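How to Run a Simulated Cabinet Demo at an Open Day

Posted in: Outreach, Simulation

These are the steps we use at Arkura when visitors come through the lab in September. The demo is a robot arm opening a cabinet door in simulation, shown on a large screen, with one visitor at a time at the controls. It takes one person to run once it is set up. You should already know how to start your simulator and load an arm model. Everything else is covered here.

What you need

A desktop computer with a decent graphics card
2 screens, one for the visitors and one for you
A game controller with a spare set of batteries
An arm model with a two-finger gripper
A cabinet model with one hinged door
A power strip and tape for the cables

We run our scenes in Clitia, our in-house launcher, but any simulator that lets you reset with one key will do.

Step 1. Keep the scene small

Put the arm and the cabinet on one tabletop and leave everything else out. We tried a full kitchen the first year. People asked about the sink and the stove and lost track of the arm. It also ran slowly on the older machine.

Leave the background plain. Visitors stand well back from the screen, and a white arm against black is easy to see from the hallway.

Step 2. Set the starting position

Open the cabinet door slightly before you save the scene. Starting from fully closed is a harder task, and most visitors will spend their whole turn on it. Save this as your reset state and give it a name you will recognize at eight in the morning. Ours is called "batard_start," after the Batard room where the demo is held.

Open the gripper fingers all the way and save that too. If you forget, the first thing every visitor has to learn is how to open the hand.

Step 3. Fix the random seed

Set the seed to one value for the whole day. We use 909. With a fixed seed the cabinet comes back in the same place after each reset, so you can give the same instructions to each person. If your simulator also varies the lighting or the wood texture, turn that off.

Step 4. Slow the arm down

Cap the speed in the controller settings before anyone touches it. A new driver pushes the stick all the way over, and at full speed the hand goes through the door or throws the cabinet off the table. Start low and raise it for people who ask.

Check the contact settings while you are in there. If the fingers sink into the wood, use a smaller time step. Ours runs 64 environments when we train, but for the demo we load a single one and spend the extra computing time on better contact.

Step 5. Choose the camera view

Visitors need to see the hand, the door and the base of the arm together. A view from the front and a little above works well. Avoid the wrist camera as the main view -- it makes some people queasy on a big screen. You can put it on your own monitor.
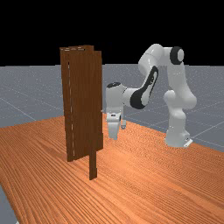
The arm at the cabinet, gripper fingers open beside the door.

Step 6. Run a turn

Give each visitor 2 minutes. Explain the sticks first, then let them move the arm in open space before they go near the cabinet. Tell them to bring the hand in beside the door edge and lower it slowly. Younger kids do better if you work the height and let them do the rest.

Press reset as soon as the turn is over, even if the door is open and looks nice. The next person will want to start from the beginning.

Step 7. Have a fallback

Record one clean run ahead of time and keep it on the desktop. If the simulator crashes, play the recording while you restart. The Trịnh workshop next door lent us a second controller last time, and we needed it before lunch.

Tape the cables down before the doors open, and check the tape again at noon.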